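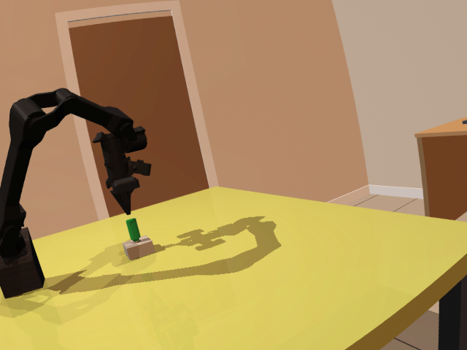 Soft potato rolls, the full recipe (thread)

1/13
A few people asked for the potato roll recipe after the February potluck in Drurwood. It's too long for one post so I'm putting it in a thread. I got it from Bergþóra Juhl, who ran the kitchen at Otonero when I worked there. We made these every morning and I've been making them at home since.

2/13
What you need:
1000 grams bread flour
124 grams soft butter
Three teaspoons fine salt
A packet and a half of instant yeast
Two medium russet potatoes
Two eggs, plus another for brushing
A small handful of sugar
Whole milk, amount depends on the potatoes (see post 5)

3/13
The butter number looks odd. Bergþóra's card was in ounces and had been changed a couple of times in pen. Converted, it came out to 124. You can round it up or down and you won't taste a difference. I just never changed it on my copy.

4/13
Peel the potatoes, cut them up, and boil in plain water until a fork goes in easily. Drain, but save a cup of the water. Put the potatoes back in the hot pot for a minute with the burner off so the steam comes out. Mash them completely smooth. A ricer is best. Lumps do not go away in the dough.

Let the mash cool until you can hold your hand against it comfortably.

5/13
Mix flour, salt, sugar and yeast in your biggest bowl. Rub in the potato with your fingers until it looks like coarse crumbs. Add two eggs. Then start adding milk, warm but not hot, a splash at a time. Some potatoes hold a lot of water and some don't, so I can't give you an exact amount. Stop when there's no dry flour on the bottom of the bowl and the dough is shaggy.

If you run out of milk, use the potato water you saved. I often do half and half.

6/13
Knead for a few minutes, then add the butter in pieces. It will look like a mess and slide around. Keep going and it comes back together. By hand it takes me about 13 minutes total. In a mixer on low it's less, but keep an eye on it and stop when the dough pulls away from the sides.

It should be tacky. Please don't keep adding flour. That's the most common mistake with these and it's how you get dry rolls.

7/13
Cover and let it rise until doubled. My kitchen is cold so I put the bowl in the oven with only the light on. If you're doing it overnight, put it in the fridge right after kneading. The cold dough is a lot easier to shape, and I think the flavor is a little better too.

8/13
On flour: I use Birer bread flour. It's what the store here carries. All-purpose works but the rolls spread out more, so set them closer together in the pan. I tried swapping in some whole wheat last year. It was okay. The kids left theirs. 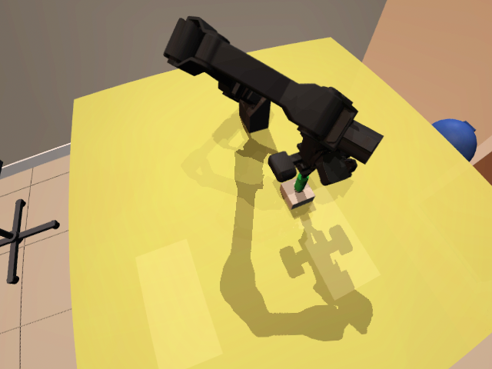

9/13
Shaping. Turn the dough out and cut it into pieces about the size of a small lemon. Tuck the edges under, put the piece on an unfloured part of the counter, cup your hand over it and move it in small circles until the top is tight. If it slides instead of gripping, there's too much flour on the counter. Wipe it with a damp cloth and try again.

Put them in buttered pans with a little gap between each one.

10/13
Second rise is shorter. They're ready when they're touching and a light poke springs back slowly. If it springs back right away, wait longer. If the dent stays, get them in the oven now.

Beat the last egg with a spoonful of milk and brush the tops. Use a soft brush and go easy so you don't flatten them.

11/13
Bake on the middle rack at 375 until the tops are deep golden. Start checking at the twenty-minute mark. The ones in the center of the pan take the longest, so pull one of those apart to check. If the tops get dark before the middle is done, lay foil over them loosely.

Brush with melted butter while they're hot. Flaky salt if you have it.

12/13
Freezing: cool them all the way, bag them, press out the air. They keep well for 3 months. Warm them in foil from frozen. I don't freeze the raw dough anymore. I did it twice and both times the rolls came out flat.

Leftovers make good French toast. Sarita Garg fills hers with spiced peas and onion before the second rise and I'd recommend that to anybody. She pinches the bottoms shut and bakes them seam side down. I'll ask her if I can post her filling.

13/13
Answering a couple that came in while I was typing:

Instant mashed potatoes? Yes, make them up with plain water, no butter or salt, fairly thick.

Dairy free? I haven't tested it. The potato water can replace all the milk, but I don't know which butter substitute would hold up.

Was this the roll they serve at Hứa? No, theirs is a different dough, sweeter, and I don't have that recipe.

Half batch works fine, just use one potato and one egg in the dough.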